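Bananen links, Äpfel rechts? Ein Besuch bei Skirnadow

Ich gebe es gleich zu: Ich bin mit einer Wunschliste nach Zeltow gefahren. Wäsche falten, Spülmaschine ausräumen, den Wocheneinkauf verstauen – wer mir das abnimmt, bekommt einen Hausschlüssel! Bei Skirnadow arbeitet man an genau solchen Sachen, und die Projektleiterin hat mir erst mal einen Kaffee hingestellt und meine Liste durchgelesen. Dann hat sie gelacht. »Die Wäsche streichen wir gleich«, sagte sie. »Über das Obst können wir reden.«

Obst also. Ich hatte mir etwas Spektakuläreres vorgestellt, aber sie war sofort in ihrem Element. Eine Banane sei für einen Greifer ein gemeines Ding, krumm und je nach Lage ganz anders anzufassen. »Beim Apfel ist es fast egal, wie er liegt. Bei der Banane müssen Sie vorher überlegen, wo Sie hinwollen, und am Korbrand wird es dann richtig eng.« Ich habe zu Hause nachgesehen, wie ich selbst eine Banane hinlege. Ich überlege da überhaupt nichts. 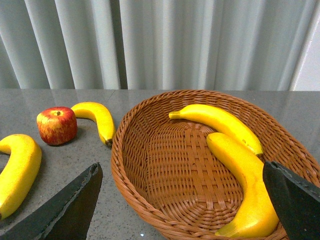 Woran scheitert eine Maschine beim Einräumen am häufigsten?

Am Ablegen. Das Greifen klappt inzwischen ordentlich, aber beim Loslassen rollt etwas weg oder bleibt am Rand hängen, und dann muss die Maschine erst einmal merken, dass etwas schiefgegangen ist.

Das hat mich überrascht, ich hätte auf das Erkennen getippt. »Ach, erkennen«, sagte sie und winkte ab, »das war früher das große Thema.« Heute gehe es ihr eher um Geduld und um Wiederholungen. In der letzten längeren Reihe haben sie 50 Durchgänge gemacht, und in 11 davon musste am Ende jemand eingreifen. Ich fand das ganz gut. Sie fand es furchtbar. »Stellen Sie sich vor, Ihr Geschirrspüler würde so oft nach Ihnen rufen!«

Und der Laden um die Ecke? Skirnadow redet seit August mit der Firma Drasteck, die Regale für kleine Märkte baut, und mit Aksoy, einem Gemüsehändler hier in Zeltow. Der Händler war am Anfang wohl nicht begeistert. Er wollte wissen, ob das Ding eine Druckstelle sieht, bevor es eine macht (gute Frage, finde ich). Beim Sortieren nach Sorte sei man schon nah dran, meinte die Projektleiterin, beim Aussortieren nach Qualität noch lange nicht. »Ein Mensch nimmt den Apfel in die Hand und weiß Bescheid. Wir messen, und dann diskutieren wir über die Messung.« 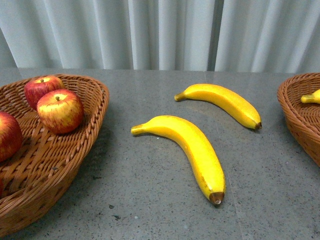

Wann räumt so ein Gerät bei uns zu Hause die Einkäufe weg?

Einzelne Handgriffe in einer aufgeräumten Küche halte ich in wenigen Jahren für machbar. Den ganzen Einkauf, mit Eiern, Netzen und halb offenen Tüten, traue ich mich nicht zu datieren.

Ich habe natürlich trotzdem nachgebohrt. Eine Jahreszahl war aus ihr nicht herauszuholen, dafür eine Geschichte über ihre Mutter. Die ist 78, kauft jeden Samstag viel zu viel ein und fragt am Telefon, wann »der Apparat« denn endlich kommt. »Ich sage ihr dann immer, sie soll die Bananen bitte weiter selber hinlegen.«

Beim Rausgehen wollte ich noch wissen, ob sie selbst so eine Hilfe in der Küche hätte. Hat sie nicht, ihre Küche sei dafür viel zu klein. Meine Liste hat sie übrigens behalten und an die Pinnwand gehängt, die Wäsche mit rotem Stift durchgestrichen.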